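Clearing and Wiping Down a Shared White Worktable

Posted Fri 17 August by Amirhossein Mahmoudi

This procedure covers light-colored matte tabletops used for both bench work and meals. These surfaces show crumbs, smudges and scuffs that a darker top would hide. Allow 25 minutes for a full pass.

Materials

Two microfiber cloths
Soft hand brush and dustpan
Dish soap, a few drops in a bowl of warm water
White melamine sponge
Tray for small items

Step 1. Clear the cups first

Paper cups tip easily and are the most common source of spills, so they come off before anything is brushed. Move each one straight up and away from the work area. Do not slide it.

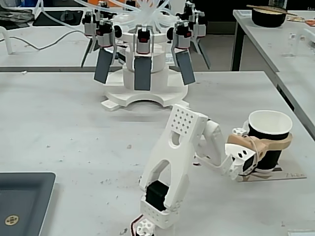
Loose crumbs must be removed dry. Water turns them into paste, which then settles into the texture of a matte finish. Lift anything lying flat before brushing, including paper. A card like the one under the cup with the black sleeve will trap debris along its edges, and any handwriting on it will smear if it gets damp. Set cards aside on a dry surface. Check adjoining tables as well: a bowl with chopsticks laid across the top should go to the sink before you begin, with the chopsticks carried separately.

Step 2. Brush toward one edge

Start at the far side and work toward yourself in overlapping strokes. Hold the dustpan just below the table edge. Keep the brush clear of cables and tubing – bristles catch on both.

Step 3. Move the bowls

Lift bowls with both hands and look at the underside. A gritty foot ring leaves fine scratches when dragged. Wipe the foot before setting the bowl down again. 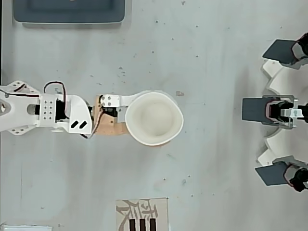
Step 4. Wash the surface

Wring the first cloth until it no longer drips. Wipe in straight lines, folding to a clean face after each section. Rinse the cloth when all faces are used. Follow with the second cloth, dry.

Step 5. Treat smudges and scuffs

Test the melamine sponge in a corner. It is a mild abrasive and can leave a shiny patch on a matte top. If the corner looks unchanged, use light pressure on the mark only, for no more than six strokes. Marks that remain are usually in the finish itself and should be left alone.

Step 6. Return the containers

Keep labeled cylinders upright and dry the table fully first. Paper labels absorb moisture from the bottom up – a damp ring is enough to lift the lower edge. Trays go back last, along the side of the table.
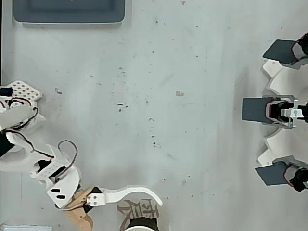 Labeled container and tray, with the middle of the table mostly clear. Small specks and scuffs remain.

Repeat Steps 1 and 2 daily. The full wash is needed once a week under normal use.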